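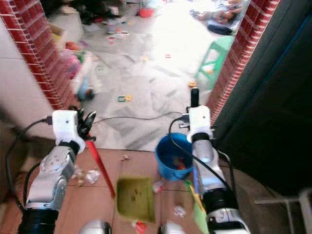 Teleoperated Litter Collection with a Two-Arm Robot: Effect of Camera Placement on Task Time

Wahyudi Oei
Cerkstead Institute, Department of Mechanical Engineering
Submitted 4/24/22

1. Purpose

The project tested whether a camera placed at head height allows an operator to clear small litter from a tiled floor as quickly as a fixed side camera does. Household floors were chosen over a laboratory bench – the Kwok study used a bench only, and its results have not been repeated in homes.

2. Method

Each operator completed 12 trials, half with each view. A trial began with wrappers and paper scraps spread near a doorway and an open box set between the arms. The operator could use the fingers of the hand directly or hold a stick to move pieces toward the box. Joint positions and video were logged with the Flilon recorder. Trials longer than 700 seconds were stopped and marked incomplete.

3. Results

The log holds 2204 grasp attempts. Median trial time was 15 percent lower with the head view. Clear plastic wrappers caused most failed grasps under both views, and strong light on pale flooring made them harder for operators to find.

4. Limits

All operators had prior training on the Lilitz control software. The effect of the stick was not measured separately – a further set of trials is planned for May.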